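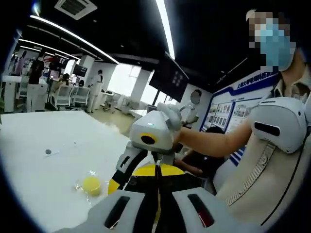
Gloves on, grippers out, at the big white table.

Home Archive About Contact

19 January 2018
by Rosalía Ibarra

So a few of you wrote in after my June post asking whether the grippers had taken my job yet. Nope! I still pack sample bags for a living, only I do a lot of it now with a plastic jaw in my hand, and my thumb muscles are getting ridiculous.

Quick catch-up for anyone new. I came to Gastalden as a packer, and 42 of us worked the benches in the old building. Then management signed up with Rinari for what they call assisted handling, and the idea is that people do the picking and placing with hand-held grippers first, and the machines learn the fussy stuff from that. Bags are the fussy stuff. Anything round inside crinkly plastic wants to roll off and the film slips, and you find out how much your fingers were doing without telling you.

My first week I was so slow I wanted to cry. I used to do 200 bags before lunch without thinking (I'd be planning dinner the whole time) and with the gripper I got through 42. Covadonga Toledo, who sits next to me, did better because she never rushes anything, and she showed me to come down from above and wait a beat before squeezing. It helped a lot.

What's changed most is the talking. On the old line you faced a wall. Now we're bunched up at one table, arms crossing over each other, saying "mine" and "yours" and "hang on, hang on" all morning. I like it way more than I expected! Bonifacio hates it and says he misses his radio.

The part I don't love: it isn't clear what happens to the pay bands. A packer is a 2 and an operator is supposed to be a 3, and seven months in, we're all still on 2 doing operator work. Ayanda Ntuli has asked twice and got a very nice email back both times. I'll keep you posted on that one.

Also my wrist is sore by the end of the day, so if anyone has a stretch that works, please put it in the comments. The one with the rubber band did nothing for me.

Next post will be the Lamley trip, I promise. I still have to find the train tickets.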